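Home | Research | People | Take Part | Contact

We use cookies to remember your settings. Accept | Manage

Call for participants: teaching robots with your own two hands

The Dauda Handheld Manipulation Group at the Devard Institute is looking for 20 people to join the second round of our two-handed demonstration study, and we would be delighted if you were one of them. You don't need to know a thing about robots. If you have ever folded a towel, untied a stubborn bag or put a pillow back in its case, you already have the skill we are after.

Our method, which we call Lerkovero, lets a person teach a robot without steering one. You hold a gripper in each hand and do small everyday jobs with them, and we record how the grippers move and when they open and close. A learning program then studies the recordings and tries to work out the motions for a robot arm. In January we finished the first round with 1202 recordings, and the trained robot did much better with stiff objects than with soft ones. Squashy, stretchy things change shape as soon as you take hold of them, and the two hands have to agree on how hard to pull — so this round is all about soft objects held at both ends.

A visit lasts two hours, with a long break in the middle and as many short ones as you like. We'll start with some practice, and please don't worry if the grippers feel clumsy at first. Most people in the first round told us their hands settled down before the coffee was ready! We are just as glad to have your slow tries and dropped objects as your smooth ones, and we keep them all.

You should be 18 or over, able to stand at a table for short stretches, and comfortable holding a light tool in each hand. Left-handed people are especially welcome, as we had far too few last time. You will receive a gift card at the end of your visit, and we'll pay for your parking or bus fare.

To sign up, stop by Room 207 in the Lorketti Building or call the front desk at extension 2061. Tell us which mornings or afternoons suit you, and whether you'd like to see the consent form ahead of time.

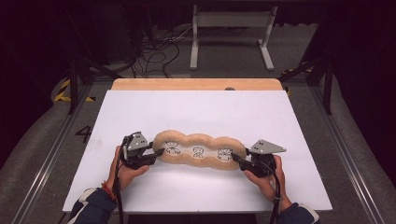

Dauda Handheld Manipulation Group

Posted August 27, 2024

Recent from the group
Lerkovero round one: what we learned from stiff objects
Open position: part-time lab assistant
Directions to the Lorketti Building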